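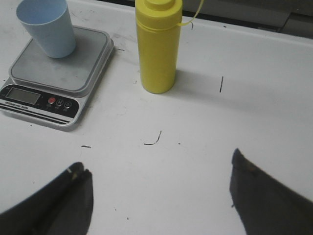

September 26, 2020
Hinthorpe dyehouse, workshop notebook
Entry by Imad Nimri

Madder on wool, second series

The purpose of the present series is to establish whether the colour obtained in June can be repeated with the new delivery of root. The earlier skeins dried to a brick red. Those from the first bath of this series were noticeably browner, and the cause has not been identified.

Wool: Flalitley two-ply, undyed, scoured in the usual manner and rinsed until the water ran clear. Total dry weight of fibre 300 g, divided into equal skeins and tagged with cotton tape.

Mordant: alum with a little cream of tartar, dissolved in hot water before being added to the pot. Skeins were held just under a simmer for an hour and left in the liquor overnight. Colleagues are reminded that alum is to be calculated on the dry weight of fibre, never on the wet.

Dyebath: 196 g of ground root from the Abu Hammour sack, soaked overnight and strained through muslin. The Jiro pot was used, filled to 3125 mL. Chalk was added to the second bath only. Temperature was raised slowly and kept below 65 degrees. It crept past 70 on one occasion while the extractor fan was being reset – this may account for some of the dullness in the first bath, although I am not persuaded that it explains all of it.

Results so far: first bath, brown-red, slightly uneven near the ties. Second bath, clearer and closer to the June card, though still short of it. The ties on the first skeins were too tight and should be redone as loose figure-eights.

The exhaust bath has been kept in the lidded grey bucket. It should give a coral or a pale apricot on unmordanted wool, and may be used by anyone who wishes to try it before it turns.

To do: repeat the second bath with rainwater in place of tap water. Label the chalk jar. Order more alum – the tub will not cover another full series. Light-fastness strips to go in the south window with the June samples, half of each covered with card.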